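Speaker notes, "Folding the box before you fill it"
Packing evening, Trindier

Good evening, thank you for coming. I will speak for 30 minutes, then we fold together.

Start with the flat blank. Find the score lines and bend each one before you build anything. Give the blank enough table.

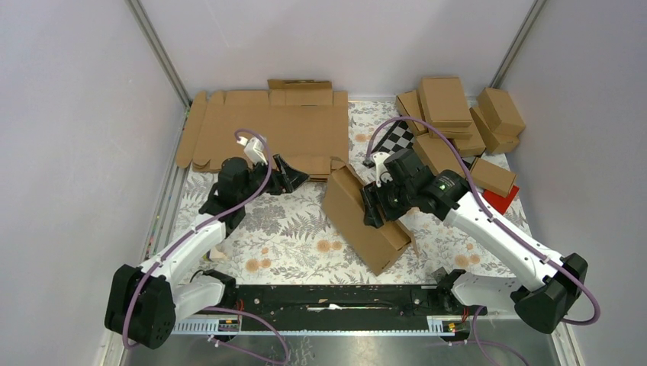
Zodwa Buthelezi asked if the side panels can wait until the end. My reply: in our pattern they come first, and the lid is the last.

(Drink water. Speak slower.)

Next the tray. When it is open, let the lid stand up at the back and look into the corners. A tray with bad corners will not close well. 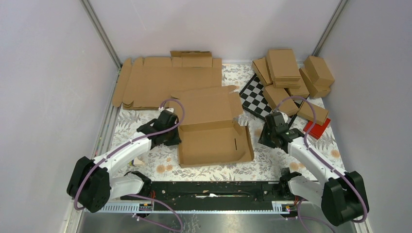
Tape is still quicker for me, Younes Amrani wrote after the September talk. It is true, but tape makes the box difficult to fold flat again.

Last part, storage. We keep 100 blanks at Solheim, lying flat, away from the damp wall.
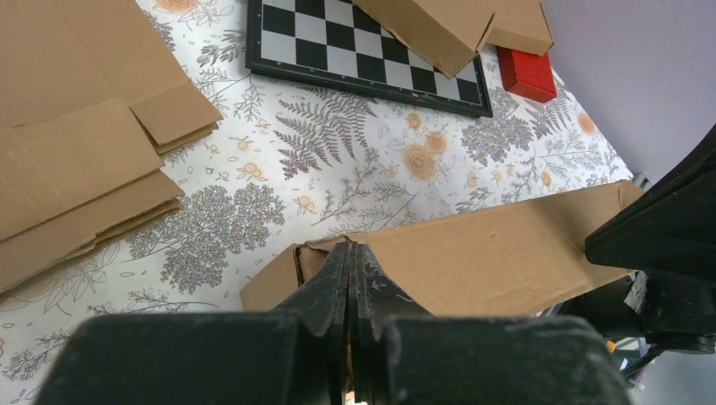 Can a crushed flap be used again? Press it under heavy books for one night, and use that box only for light things.

Now please take one blank each.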